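**Cillow releases Kemeck 2, a grasp planner that admits when it is unsure**

Destden, Thu 17 April

Cillow today released Kemeck 2, planning software for two-armed robots whose hands do not match. The previous version treated every arm as a gripper, a view the arms did not always share.

"It used to be confidently wrong," said Marama Dunstan, head of planning. "Now it's hesitant and right, like my better colleagues." 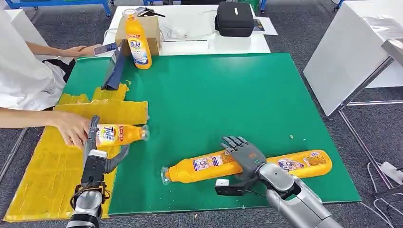 Kemeck 2 plans each arm according to what is bolted to the end of it. A two-finger gripper gets a pinch; a five-fingered hand gets a wider choice, including simply pressing down. Detergent bottles are a fair test of both, and the Tide bottle held in the black fingers calls for a different plan from the two lying end to end under the other arm's flat palm. The planner also allows for a human hand on the same object, people being hard to keep out of things.

New plans arrive in 60 milliseconds, down from 115. Yakubu Ekpo, who wrote the old version, has taken this well.

Kemeck 2 is available to existing customers now, and to everyone else in August.

Press contact: Jucélia Rocha, Cillow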